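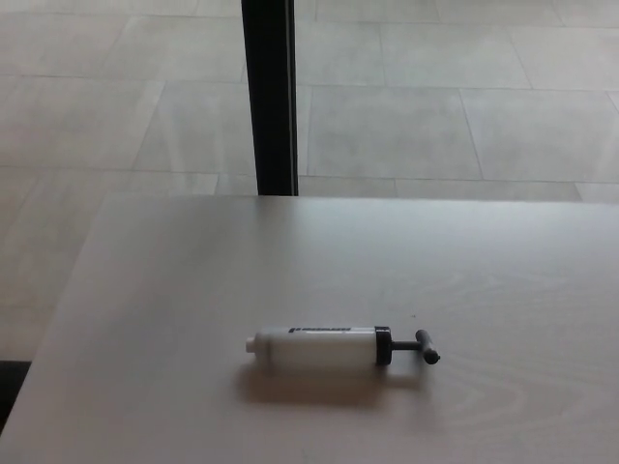
Vitamin D, dosing intervals and the winter shortfall

Daily and weekly vitamin D supplements produce similar blood levels in older adults over winter, according to results from the Sternar trial, released on 2019-03-03. The trial enrolled 1,438 participants at clinics in Alurham and Dimitrov, all over 60 and none taking a supplement at baseline.

Participants were assigned to 1,000 IU daily, an equivalent weekly dose, or placebo. Serum 25-hydroxyvitamin D was measured at entry and again after six months. Both active groups finished above the sufficiency threshold set in the protocol; the placebo group declined, with the lowest readings in February.

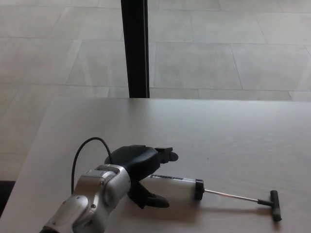 Pale grey floor tiles and a black upright at the edge of a table.

Adherence was the main point of difference. Missed doses were more common in the daily group, although a single missed weekly tablet represents a larger gap in intake. Tablet counts were used to estimate adherence - a method that tends to overstate it.

The trial was not designed to detect changes in fracture or fall rates. A follow-up study, Vokeo, will recruit 2,424 adults and record both outcomes, along with dietary calcium and kidney function.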